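4.2 How people fold a sweatshirt when nobody has told them how

Of all the garments in the Mada study, the sweatshirt gave us the most to think about, and we had not expected that. Shirts have buttons and a placket, which quietly tell the folder where the middle is. Towels are rectangles. A sweatshirt has neither advantage: it is thick, it springs back, and its ribbed cuffs and hem pull the cloth inwards so that the edges never lie quite straight. We found it a wonderful garment to watch being folded!

Households in Trandness and Escobar kept laundry diaries for us through October, and these gave 304 entries in which a sweatshirt or similar heavy top was folded. We sorted the entries by the first move that the writer described. Three first moves cover nearly all of them. In the first, which we call sleeves-in, both sleeves are laid across the body before anything else happens. In the second, half-first, the garment is doubled down its length so that one sleeve lies on top of the other. The third is the one we grew fondest of, and we call it settling. The folder puts the sweatshirt down in whatever shape it comes out of the basket, finds one corner, and works outwards from there, smoothing and tugging until a fold suggests itself.

Settling is easy to mistake for carelessness. The diaries say otherwise. People who settle write about the neckline a great deal ("I look for the label, then I know which way up I am"), and they tend to deal with one sleeve long before the other. The body of the garment may stay in loose layers for most of the job, and the neat shape arrives late. Figure 3 shows an off-white sweatshirt in this sort of state, with the label visible at the collar, one sleeve folded down and the body still lying in layers.

The surface matters too, more than the handbooks we consulted allow for. On a bed, the cloth sinks and grips, and folders can let go of one side without losing it. On a table it slides. Several diarists who had moved from bed to table during the month changed their first move as well, usually from half-first to sleeves-in, and one drew us a lovely set of diagrams to explain why. Rounded tables bring their own small puzzle - there is no straight edge to line the hem up against, so the folder has to carry the straight line in their head.

We did not ask for timings, and the few that were offered are too patchy to use. What we can say is that thickness came up again and again as the reason for refolding. A second or third attempt was mentioned far more often for heavy tops than for anything else in the basket, and we return to this in Section 5 with the Tondivberg cupboard survey.

Figure 3. Off-white sweatshirt on a rounded wooden tabletop, partially folded.

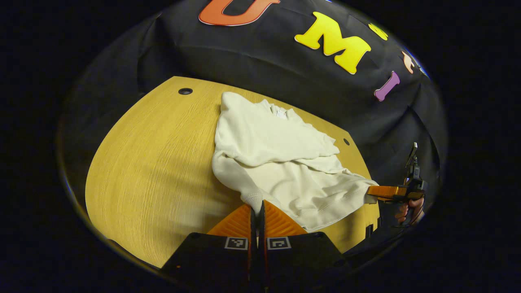
Tondivberg reader, comment on the preprint: I would split settling in two. My mother and I both start from a corner, but she always goes for the hem and I go for a shoulder, and our piles look nothing alike by the end. Did any of the diaries say which corner people picked?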